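Subject: Re: [Cedix-home] Cloths for a pale wood table
Date: 2019-08-31

> Do you use anything special on the light tabletop? Mine looks
> streaky by the window. I still have 11 of the Fletix cloths.

No spray here. I go along the grain with one folded cloth, then turn it to a clean side and go over it again — takes a few minutes. 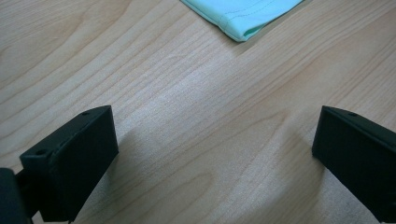
The Fletix ones are fine for this if you skip fabric softener. I stopped using it in July. Check the streaks from the other side of the table before you scrub. It may just be the light.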